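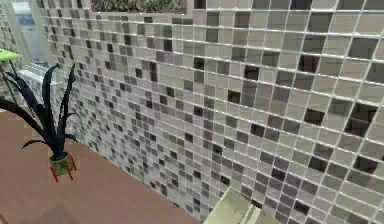 Report of a visit to the Sultach test centre, June 19, 2023

The visit was arranged by Björklund at the request of our working group on household robots. Its purpose was to see how simulated rooms are used before a machine is tried in a real home, and which rules govern that work.

Linnea Isaksson, head of testing, received the group and explained the house rules. Each machine must complete 300 runs in simulation before it may enter the test flat. A run is void if the room file has been altered without a signed change note. All contacts with furniture, plants or walls are logged, however slight.

Members asked how rooms are chosen. The centre requires that tiled walls, windows and plants on raised stands be represented, as repeated patterns and thin supports are known to be hard for machine vision. The Pestcombe room set, last revised in April, is used for this purpose.

The group noted 2 points for its own draft guidance. Simulated and real results should be reported in separate tables, and the version of each room should be named beside every result. The centre keeps its records for 30 months; our draft at present gives no period.

A second visit, to the Eltow site, has been requested.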